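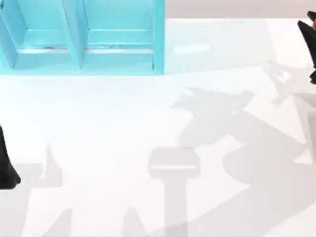

Figure 2. Light cyan shelf unit with two open compartments on a white tabletop (computer rendering). The back walls are a slightly deeper turquoise than the front faces.

4. Talking about blue and green at home

4.1 Where I started

I grew up in a house where my mother would ask for the xanh bowl and my father would hand her the wrong one. Vietnamese has one everyday word, xanh, that covers most of what an English speaker splits into blue and green, and when you need to be clear you add something to it: xanh lá cây for leaves, xanh da trời for sky, xanh nước biển for sea water, and plenty more besides. My parents almost never added anything. They pointed, or they said "the other one", and dinner got served.

So I came to this study with an opinion already, and I'd better own up to it. I thought people with both languages would use the English words as a sort of shortcut when they were tired or in a hurry, because "green" is quicker than xanh lá cây. Section 3 went through the sorting tasks, which were done at desks with proper colour chips and decent lamps. This section is about the other half of the work, the kitchens and the paint shop, and it's a good deal messier.

4.2 The households and the recordings

Nine households in Brundgate agreed to let us listen in. All of them had at least two adults who spoke Vietnamese and English every day, and most had children who understood more Vietnamese than they let on. Thoa Vi did the first visits and I did the later ones, and we left a small sound recorder in the kitchen or wherever people did most of their talking. They could switch it off whenever they liked, and they did, usually when somebody rang from abroad.

We ended up with 1,315 mentions of colour that both of us could hear clearly enough to write down. I've left out everything said while the tap was running. I've also left out colour words inside names (a cousin's cat, a football team, one brand of washing-up liquid that came up far more than you'd think) since nobody choosing those words was choosing a colour.

For each mention we wrote down which language the sentence was in, which language the colour word was in, and what the thing was, if we could tell. Chiến Lý then went through the whole lot again without seeing our notes. He and I disagreed mostly over bare xanh with no object attached, as in "is it xanh yet?", which might be a tomato or a traffic light on the telly. Where we couldn't settle it between us we marked it as unclear and left it alone.

4.3 Bare xanh is the normal thing

The first thing I had to swallow was how seldom anyone added a second word. In Vietnamese sentences, bare xanh was far and away the most common choice, and it caused hardly any trouble. If there are two mugs on the side and one of them is red, xanh does the job, whatever sort of xanh it is. People only got more exact when there were two things in play that both counted as xanh, and even then they would often go for size or place first. "The big one." "The one by the bread."

I'd expected the English words to fill the gap, and they didn't much. When a Vietnamese sentence did have "blue" or "green" dropped into it, the speaker was nearly always repeating a word someone else had just used, most often a child. Chiến Đồng, who read an early draft, said this was obvious to anyone with children. I don't have any, so I'm leaving it in.

Older speakers did something I hadn't met before. They would stretch the vowel of xanh and pull a face, and the face seemed to mean "not quite the usual one". We couldn't hear the faces on the recordings, obviously, and I only know about them from being in the room. It's a weak spot in the method and I don't see how we'd fix it short of filming people at breakfast, which I wouldn't want done to me.

4.4 The stretch in the middle

Things get more interesting round the border, where English speakers start arguing among themselves. Turquoise, teal, aqua, cyan, duck egg: I've sat through long talks with English-only friends about whether a bathroom was blue. The two-language households had exactly the same arguments, only they had them in English. As soon as a disagreement about the middle shades got going, people changed language for it, even when the rest of the chat carried on in Vietnamese. My guess is that in Vietnamese there's nothing to fight over, as everyone has already agreed it's xanh.

Objects with more than one shade in them make this worse. With something like the shelf unit in Figure 2, you can call the whole thing by the colour of its front or by the colour further in, and the two don't quite match. English speakers in our desk tasks tended to pick one name and stick with it for the whole object. In the kitchens, people talking Vietnamese didn't seem to notice there was a choice to make. I'd love to say more about this but we never tested it properly, and the desk tasks used flat chips, so treat it as a hunch.

Signe Bergmann has put it to me that "cyan" is a printer's word and that hardly anybody says it at home. She's right as far as our recordings go. It came up once, and the person was in fact talking about a printer.

4.5 An afternoon in the paint shop

Kidero is a paint and hardware shop just off the market, and half of its regular customers speak Vietnamese. The manager, Sang Khương, let me stand at the end of the mixing counter on a Wednesday afternoon with a notebook. He carries the Husach range, and the Husach card has English names only, the sort that tell you nothing (I bought a tin of "Quiet Harbour" for my own hall and it is plainly grey).

Customers speaking Vietnamese at the counter hardly used the printed names at all. They used the number under the square, or they put a finger on it. What surprised me was how exact they then became when they were asking for a change. They would want it nhạt hơn, paler, or đậm hơn, deeper, or a bit more towards the leaf. All of that was said with plain xanh as the starting point, and Sang mixed from it without asking a single follow-up question that I could hear. One woman turned down two tins in a row because they leaned too far towards the sky. She called all of them xanh throughout, including the one she finally took home.

I think this matters more than the counts do. There's an old and rather lazy idea that if you've only got one word for something you can't be fussy about it, and anyone who believes that should spend an afternoon at a mixing counter. The fussiness was all there. It just sat in the words round the colour word.

4.6 What I'd do differently

I'd want to go back in August, for a start, when people are out in their gardens. Nearly all our talk is indoor talk, so it leans heavily towards crockery, school bags and vegetables. There was very little sky in it and almost no grass.

I'd also take more care over who was in the room. Thoa Vi's visits have more added words in them than mine do, and we think it's down to accent. She sounds like she's from the south, as most of the families do, and I sound like I learned half of mine from a textbook, so you'd expect people to spell things out more for me than for her. They did the opposite. We looked at it every way we could think of and still haven't got an explanation that both of us like.

The group that meets at the MacRitchie rooms has offered to record a few of their lunches for us, where speakers from different regions sit together, and that should help to show whether the difference is ours or theirs. Section 5 goes back to the desk tasks and compares the chip names with the kitchen ones, household by household.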